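Language App Says Three Weeks Is Enough to Learn a New Alphabet

2019-01-05

Lelluto, the language app from Poltia, added a course this week that promises to teach adults the Georgian alphabet in 3 weeks. The company says learners will be "reading with confidence" by the end. What they will be reading is less clear.

The claim rests on a trial with 118 users, all of whom already paid for the app. Poltia has not said how many of them dropped out, or whether any had studied the language before. The final test asked them to match letters to sounds on a screen. It did not ask them to read a sentence aloud.

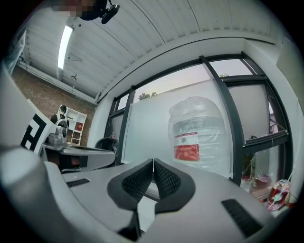

A gray hand-held gripper with black, mesh-textured finger pads.

Védís Thoroddsen, who teaches evening classes in Arneck, has seen promises like this before. "Thirty-three letters is a fair job for a few weeks," she said. "Then you meet three kinds of k and t that you can't tell apart, and the app gives you a gold star anyway."

Vilhjálmur Dalsgaard, product lead at Poltia, said the course was "a first step" and that audio lessons would follow. He gave no date. The press release also mentions a list of 3000 common words, but the version on sale in January does not include it. A spokesperson said it would come in an update.

The course is sold separately from the main subscription. Poltia did not answer a question about refunds for learners who finish and still can't read a street sign.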